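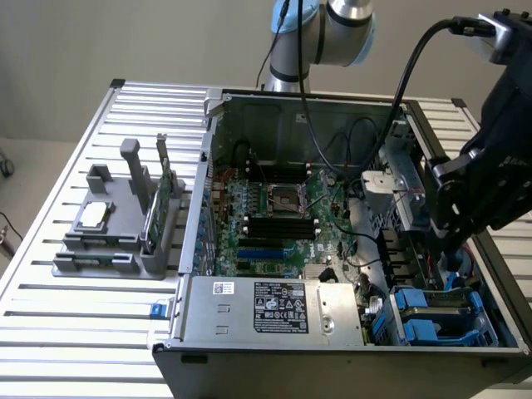 An open tower case lying on its side, with the motherboard, power supply and drive bays exposed.

Computer tower

A computer tower is an upright enclosure that holds the main parts of a desktop computer. The word is used both for the empty case and for the complete machine. Towers are taller than they are wide and stand on a desk or on the floor beside it. Smaller types are sold as mini towers and mid towers, and larger ones as full towers.

Construction

Most towers are built around a frame of folded sheet steel, called the chassis. Some use aluminum. One side panel, normally the left when seen from the front, comes off to give access to the inside. It may be held by thumbscrews, ordinary screws or a latch. The opposite panel covers the back of the motherboard tray and on many older business machines is not meant to be removed.

The motherboard is fixed to the tray so that its connectors line up with an opening at the rear of the case. Expansion cards sit at right angles to the board, and each has a metal bracket that fastens to the rear wall. The power supply is a closed metal box with a label giving its electrical ratings and safety approvals. Its position varies between designs. Hard drives and optical drives are carried in a cage or in separate bays, which in many office models have colored plastic handles or rails so that a drive can be taken out without tools.

Motherboard

The motherboard carries the processor socket, the memory slots and the expansion slots. The socket is surrounded by a retention frame that presses the processor against its contacts. Memory slots are long and narrow, with latches at the ends that close over notches in the module. Boards made for workstations often have more memory slots than home models, in some cases on both sides of the socket, as in the machine shown.

Slot colors follow no common standard. Manufacturers use them to mark matched memory pairs or to set one expansion slot apart from the others.

Working position

A tower is usually laid on its side for repair, with the open side facing up. The board is then horizontal, and cards and memory modules can be pressed straight down into their slots. The power cord is unplugged first. Removed parts are best kept in a tray with a separate place for each, as screws and small brackets are easily mixed up.

Disassembly

The order of work depends on the model. Expansion cards are commonly taken out before the memory and the processor, and the processor cooler has to come off before the socket can be opened. An empty socket should be covered if the board is to be stored, particularly where the contacts are in the socket itself.

In her repair manual for the Sterthorpe workshop, Hanne Kinnunen recommends leaving the power supply in place until all of its leads have been freed from the board and the drives. The Clolham reuse center follows the same order and listed 607 towers taken apart in one year, of which 329 supplied a working power unit.

See also

Computer case
Drive bay
Expansion card
Motherboard
Power supply unit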